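Desktop arm good practice

Desktop arm good practice is the loose set of rules people follow when they run a small hobby robot arm at home, in a classroom or on a shared bench. I've been keeping this article going on the Lestuscombe wiki for a while now, and I write it in first person because I'm the one who gets the emails (so you may as well know who to blame!). It was last given a proper going-over on May 7, 2020, and it covers light arms driven by hobby servos. Big factory arms have formal safety standards of their own, and if you work near one of those, please go read them and leave my page alone.

Background

The rules started as a sheet taped up next to the Vidmar, our first shared arm, and the sheet was mostly things we'd done wrong. Clamps came first. Then wires. Then a long, slightly heated section on who gets to hold the power switch, which I've cut down a lot. Selma Tomić did the first full rewrite in February and put the whole thing in the order you'd do it at the desk, and that's the order I still use. The Undari group follows the same list with a few changes for younger kids -- mainly slower speeds and an adult at the plug.

Mounting

Fix the base before you power anything. An arm stretched all the way out pulls on its base a lot harder than you'd guess, and a plate that's only sitting on the desk will tip. Clamp it to the edge, tighten it, then grab the shoulder and give it a good shove. If it rocks, you're not done. Printed plates can creep under a clamp over the weeks, so I check mine at the start of every session, even when I'm only going to play with it for 10 minutes.

Reach and keep-out area

Work out how far the gripper can go with every joint straight, and treat that whole sweep as the arm's space. Mugs you care about, laptops and elbows stay outside it. Faces too, please -- people lean in when something interesting is about to happen, and I'm as bad as anyone. We mark the line with tape on shared benches. At home, a desk mat makes a handy work area as long as you remember that the arm can usually reach past it.

Speed and first runs

Our speed setting goes from 0 to 255, and the house rule is that any new program runs at 40 or less the first time through. Keep the gripper empty for that run. Once the path looks right, put your object down and try again, still slow. You can go faster later, but write down the number you ended up with, or the next person will start from whatever you left in there.

Wiring

Leave enough slack for each joint to reach both ends of its travel and no more than that. Move the arm through its range by hand with the power off and watch for any loop that pulls tight or slips between two links. Keep the adapter where you can get to it without reaching across the arm. A switch in the cable is better still, and the Sutura control board has a stop input that I'd really like more people to use.

Objects for practice

Pick things that are light, cheap and dull. A small cup and a little cube will teach you most of what you need to know about approach height and finger opening, and neither one matters much if it gets knocked over. 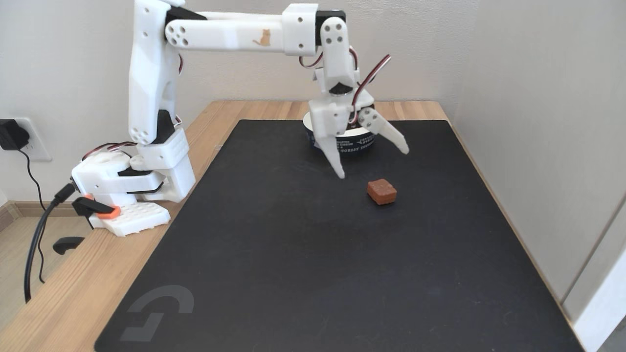 Selma Tomić would add one more rule, which is that you take your hand well clear before you press start, even if you're only nudging the cube over a bit. I agree with her completely and I break it more than I'd like.

Shutting down

Bring the arm to a rest pose before you cut the power. Many hobby servos go limp when the supply drops, and a raised forearm can come down with a real thump. Support it with a hand under the link, well away from the fingers, switch off, and let it settle.

Related articles
Servo horn alignment
Clamp types for printed bases
Sutura stop input wiring
Vidmar bench log, entry 137
Gripper finger pads
Undari classroom rules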